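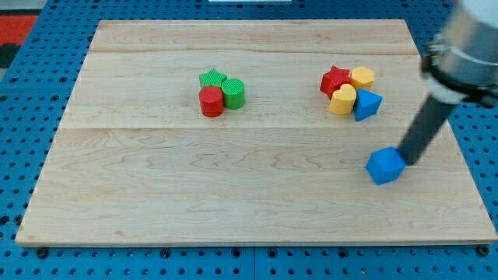 Section 2: Setting up your Prunby marble run

Welcome to the fun part! Your set is unpacked, the pieces are sorted into their trays, and you're ready to build a first run. Set aside a quiet Friday evening if you can, or a long afternoon with the kids. The first build goes slower than the ones after it, and that's fine — you'll be learning how the tracks like to sit.

Before you start

Choose a flat, firm surface. Carpet works for the small runs in Section 1, but the tower in this section will lean on it. Put a marble down in the middle of the spot you've picked. If it rolls off by itself, try another spot or slip a folded card under the low side.

You will need the base plate, 2 curved tracks, 3 straight tracks, all of the risers, the catch tray and the bag of marbles. The Villanueva spiral (sold separately, and a lovely thing to own) is covered in Section 4.

CAUTION: Marbles are a choking hazard. Keep them away from children under three and from pets. Collect them all before you leave the room.

Building the tower

1. Lay the base plate with the Prunby name facing you. The deep sockets should be at the back.

2. Push the tallest riser into the left rear socket. Press straight down until it clicks. A little twist helps if it feels stiff the first few times.

3. Add the second riser on the right. The two tops won't be level, and they aren't meant to be.

4. Hook the first straight track between them, high end on the left. Wiggle both ends. You want it snug, with no gap where the track meets the cup.

5. Roll one marble down. Go ahead, do it now! Testing each track as you go saves a lot of hunting later.

6. Add the first curved track, then the second straight, then the second curve, working your way down. Stop and test after each one.

7. Finish with the last straight track and slide the catch tray under its open end until the lip of the tray touches the base plate.

NOTE: If the marble jumps off at the first curve, it's going too fast. Drop the high end of the track above it by one notch. If it stalls, raise the same end by one notch.

The full run

Now feed the marbles in one after another. A steady rhythm is best, with the next one going in as the last one reaches the second curve. The catch tray holds 80 marbles before they start to spill over. The large bag has 100, so empty the tray partway through if you want to use the lot.

Bujar Golob, who designed the track joints, likes to run this tower with the lights low and just listen to it. Try it once. The sound changes at every curve, and the drop into the tray at the end is wonderful.

Taking it apart

Work from the top down. Lift each track at its low end first, then unhook the high end. Pulling both ends at once can bend the clips. Wipe the tracks with a dry cloth; soap leaves a film that slows the marbles.

CAUTION: Do not store the tracks on a sunny windowsill or in a parked car, especially in August. A warped track can't be straightened.

Using tracks from other sets

Fovska tracks fit the Prunby risers with no adapter. Prostlow tracks are slightly wider and need the gray collar from the spares bag — push it on with the flat side up.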